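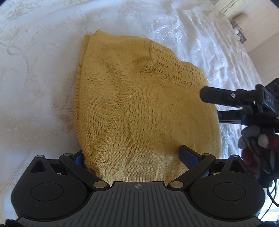
Beca Rowlands asks whether the openwork panel should face in or out once the sweater is folded. Out, in every case. Eyelets folded to the inside take the weight of the layers above them and lose their shape.

Tarcombe Household Guide, Section 7: Folding and Storing Knitwear
By Olaia Villalobos – February
73 shares

7.1 Preparing the surface
1. Choose a flat, clean surface. A made bed is suitable.
2. Remove rings and bracelets before handling openwork.

7.2 Folding
1. Lay the garment face down and smooth it from the center outward.
2. Fold each side toward the middle, with the sleeve lying flat along the body.
3. Bring the hem up toward the neckline.
4. Turn the bundle over and tuck any loose edge under. 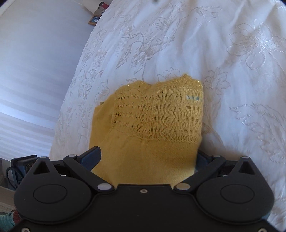 Fig. 7-B. Yellow knit, folded, with the lace panel and gold edging on view.

CAUTION: Do not press metallic thread with a hot iron. Do not pull at raised stitches – ease them back with a blunt needle.

NOTE: Labels may be left in place. Fold them flat if they are stiff enough to mark the knit.

7.3 Storing
1. Place heavy knits at the bottom of the drawer and lace knits on top.
2. Leave enough room for the drawer to close without pressure.
3. Refold stored garments each season along different lines.

For hanging garments, see Section 8.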